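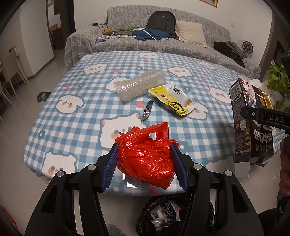
Page last changed: September 24, 2022

Visit to Raleo, Wirby: upkeep of a hand-held gripper pair

Raleo records manipulation tasks with hand-held grippers and keeps its service bench at Wirby. The visit in July was limited to one pair, used for the table-clearing task. The operator picks packaging off a dining table and drops it into a lined bin on the floor. The notes cover mounting, pads, pivots and the check before a session. Software was left out of the visit and is left out of these notes.

Construction

Each unit has a black frame, two fingers on linkages, and a textured blue pad at each fingertip. The linkages turn on round pins. The operator opens and closes the fingers by hand, with no motor and no gearbox. A camera rides on the tool and looks out over the fingers, so the pads and the inner links are in view through the whole stroke. Raleo treats this as a service feature. A pad that has shifted on its seat can be found in the recording, and the technicians do look for it there before taking a unit apart.

Setup

The camera bracket goes on first. It is held by two screws, snugged, then tightened in turn while the fingers are closed on a steel gauge bar. With the bar gripped, the meeting line of the pads has to fall on a mark on the preview screen. If it falls to one side, the bracket is loosened and shifted. Shimming the pads to get the line back on the mark used to be allowed and is now against the shop rules. It hid bent links on at least one unit.

Next is the opening width. The fingers are run to the outer stop and released 6 times, and the width reading is compared on each run. A reading that drifts in one direction points to a loose pin. A reading that scatters usually means dirt in the linkage. Left and right units are checked separately and then together, with both sets of pads in one view, to confirm that the two clocks agree.

The settings are written to a file called Chae, one per unit. The file stays with the unit when a camera is replaced, and the old bracket values are kept under the new ones. I would have liked to see a reason entered beside each change. Most lines had none.

Pads

Pads take nearly all of the wear. Film and foil are hard on them for a reason I had not expected: neither material scratches the pad, but both leave it slick with whatever was in the package. Crumbs pack into the ridges. A knotted plastic bag gives plenty to hold, and a worn pad will still lift it. A flat foil strip on cloth is a much better test, and the bench keeps a few for that purpose.

Cleaning is done with a damp cloth and a nylon brush, along the ridges. Solvent is not used. Pads are changed at 400 grasps on this task, or sooner if a ridge has torn. They are changed as a set of four across both units. A new pad on one finger and an old one on the other closes off center, and the recorded width is then wrong by the difference in thickness. 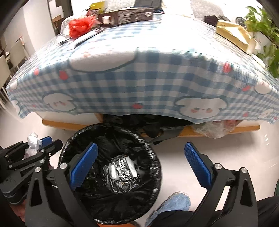 Release needs as much attention as grip. Light film clings to the ridges after the fingers have opened, and the operator then shakes the tool over the bin. Shaking loads the pins sideways. Operators are told to open fully, wait, and turn the wrist so that the piece slides off. Holding the fingers wide over the bin also brings the outer links near the rim, and knocks there account for most of the scuffs I saw on returned frames.

Pivots

Pins are inspected every 300 grasps with the pads removed. The technician holds the frame, rocks each fingertip and feels for play at one joint at a time. A joint with play gets a new pin and bushing. Tightening the screw head to take up the slack is not accepted as a repair, as it stiffens the stroke and the operator compensates without noticing.

A dry lubricant goes on sparingly. Oil was tried and dropped after it migrated to the pads.

Storage and spares

Units are stored with the fingers open in a Sendus case, cameras capped. Closed storage leaves the ridges pressed into each other overnight and they are slow to recover. The bench held 80 pads in stock and a tray of pins sorted by length. There were no spare brackets on the day. A bent bracket at that point would have taken the pair out of use, and I raised this before leaving.

Still open from my list: torque values for the bracket screws, and whether the pad interval for foil-heavy tables should be shorter. Raleo had figures for neither.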